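An afternoon at the Farneo open day
Posted 1/5/22 by the blog author
4 comments | 17 shares

I drove out to Farneo for their open day, mostly to see the arms. Entry was free and you picked up a badge at the desk. Mine was number 253. The shelf demo was the one I stayed longest at.

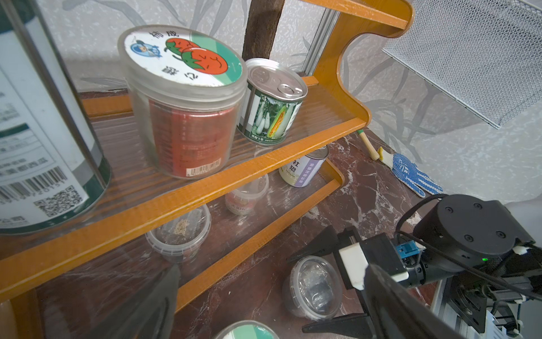

Do you need to book? A badge at the door is enough, and you can walk in any time before four.

The arms are driven by software from Zoltari, and the staff were happy to talk about it. One of them told me they had logged 591 practice runs since June.
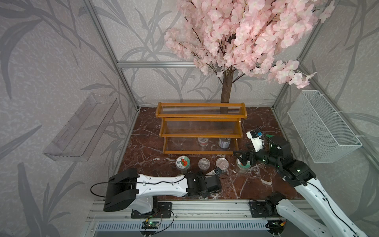

He said the slow part is teaching two arms to stay out of each other's way. I asked about price and didn't get a number.

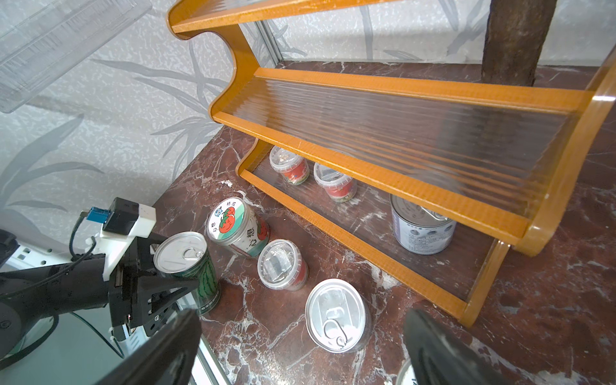 I've been thinking about small parts at work, where we pack roughly 300 orders in a good week. Most of ours are cans and tubs too. The silver can lying on its side is the kind of thing I'd want to see handled, and so is the tipped container with the tomato on the lid. I left my email and took a leaflet.

Recent posts
Girard label printer, one year on
Moving the packing bench
Korar tape gun review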